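Jan 24, 2018

I've had the Cosero two-finger gripper on one arm and the Covex on the other for 24 days now, and I'm still finding reasons to stay late with them. The loan came through Zillura, who asked for a proper write-up, so what follows is the long version of what I've been muttering at my desk.

The short version: both are good, one of them is a joy, and I'd have either back tomorrow.
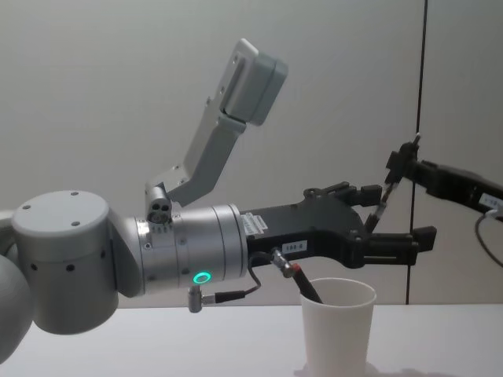
Setting up was quicker than I'd feared. The Cosero bolts on with a single plate and the software found it first time (I had cleared a whole afternoon!). The Covex wanted a firmware update before it would talk to the controller, and the page explaining this is buried deep in the manual. Cable routing is my one real moan about the hardware. The lead drops in a loop below the wrist before it comes back up to the gripper, and a loop like that is fine until you roll the last joint the wrong way. Set your joint limits before you do anything clever. I tied mine back with a bit of soft strap after a near miss and it has behaved well since.

I used the same few jobs throughout: taking a pen from a cup, passing small things from one arm to the other, and picking up a bowl by its edge. All dull, everyday stuff, and all surprisingly good at showing up a bad gripper.

The cup is the hard one. A pen leaning against the rim is never at the angle you planned for, and if you come in low and level you'll push the cup along the table long before you get hold of anything. Coming in from above worked far better with both models.

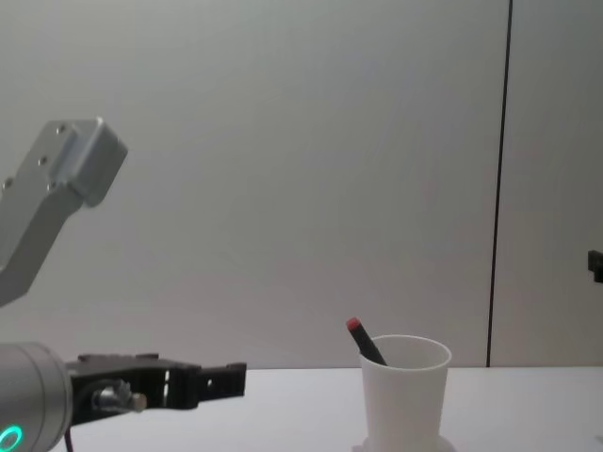
## Grip and control

The Cosero closes smoothly right down to the last few millimetres, and you can ask for a very light squeeze and get it. I set up 14 force steps for my own tests and could tell every one of them apart with a finger between the pads. The Covex is stronger and a touch faster, but the bottom end is coarse — it goes from "barely touching" to "holding on for dear life" with little in between.

For two-armed work I came to love the slower one. When both grippers are heading for the same small patch of table you want time to change your mind, and the Cosero lets you stop halfway through a close without a jolt. The Covex stops too, only with a small bounce that you'll see in your position readings.

Wide jaws help more than I expected. Bowls are a nuisance because the side curves away from the pads, so I open right up, drop one finger inside and close on the rim. Leave yourself room for the other arm, and for whatever you have mounted on top of it. I planned my paths round the fingers and forgot the camera brackets, which stick out further than you think. 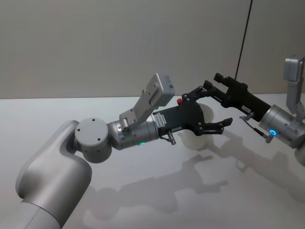
Zinhle Jacobs disagrees with me about speed. She ran the same handovers and wrote back that the bounce on the Covex disappears if you drop the closing speed to 26 per cent for the final stretch, and that she'd take the extra strength every time. I tried her setting and she's right about the bounce. I still prefer the other one for thin things.

And thin things are where I've had the most fun. A pen held upright between flat pads wants to twist, so grip it low, keep the force modest, and bring the second gripper in towards the upper part with its fingers already open. A wrist camera is a huge help for this, as you get the pen and the arriving fingers in one view. I'd buy one before I bought a fancier gripper. 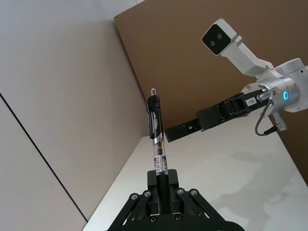

Can you swap the finger pads without tools? Only on the Cosero, where they slide off once you press the catch; the Covex needs a small hex key and a bit of patience.

## Niggles

- The Cosero's quick-start sheet is tiny and printed in pale grey.
- The Covex hums when it's holding. Quiet, but it's there all day.
- Both come with 3 sets of pads, and I'd happily trade one of those for a spare cable.

I've asked Zillura to let me keep the Cosero until June. If they say yes I'll have a go at lids and screw tops next, with the softer pads on.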